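Astwood (disk utility)

Astwood is a disk checking and file recovery utility for desktop computers, developed by the small software firm Meravetti and first released as a free download. It's best known for its surface scan, its rather old-fashioned colour map of a drive's contents, and a recovery mode that has earned it a loyal following among home users who have, at one time or another, emptied the wrong folder and then felt their stomach drop.

Background

Astwood began life as an in-house tool. Meravetti had been selling a backup program called Georgiou, and the people answering its support mail found that a good share of the trouble blamed on the backups belonged to the drives the backups were sitting on. A little checking program was written so that customers could have a look at their own disks before writing in, and it proved popular enough (rather more popular than Georgiou itself, it must be said) that it was given a name, a proper window with proper buttons, and a release of its own.

The early versions did very little. They read each block of a drive in order, noted the ones that were slow or unreadable, and wrote the results to a plain text log. Recovery of deleted files came in version 2, and the colour map, which many long-time users still think of as the heart of the program, came along at the same time. Version 4 was released on 29 July 2019 and brought a rewritten scanning engine and a darker colour scheme that got a mixed welcome on the support forum.

Features

The main window is divided into a list of attached drives on the left and the map on the right. Each square of the map stands for a group of blocks, coloured green, amber or grey according to how readily they were read. Hovering over a square brings up the block range and, where Astwood can work it out, the names of the files stored there, which is a lovely thing to have when you're trying to decide whether a bad patch matters or whether it's only sitting under an old installer you'd been meaning to bin anyway.

Recovery runs in two modes. The quick mode reads whatever is left of the file system's own records and will usually bring back file names and folders along with the contents. The deep mode ignores those records and hunts through the drive for the telltale opening bytes of known file types. Version 4 recognizes 161 of these, including most of the common photo, document and audio formats. Files found this way lose their original names and are numbered instead, so a thorough deep scan can leave the user with a very long evening of sorting ahead.

Astwood will not write recovered files back to the drive they came from. A second drive or a memory stick is needed, and the program will politely refuse to go on without one.

Skullex engine

The scanning engine introduced in version 4 is called Skullex. Where the older engine retried a stubborn block over and over before moving along, Skullex skips it, carries on with the healthy parts of the drive, and comes back to the difficult areas at the end. The retry limit is set to 300 by default and can be lowered in the preferences by anyone nursing a drive that doesn't seem likely to last the night. An unfinished scan can be saved and picked up again later, provided the drive is plugged back into the same computer.

Licensing

Scanning and the colour map are free for home use. Recovery is free in the quick mode, while the deep mode needs a paid licence, which covers every computer in a single household. Licences bought for version 3 were honoured in version 4 until the following April.

Reception

Users have generally been fond of the program, praising its plain wording and the patience of its help pages, which explain the difference between a failing drive and a muddled file system at a comfortable, neighbourly pace. Complaints have centred on the time taken by deep scans on large drives, and on the log, which has never gained a search box. A forum thread asking for one has gathered 2,692 replies and remains open.

See also

Data recovery
File system
Bad sector
Disk imaging
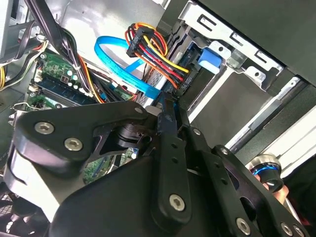

A hard drive with a blue SATA data cable, inside a desktop computer case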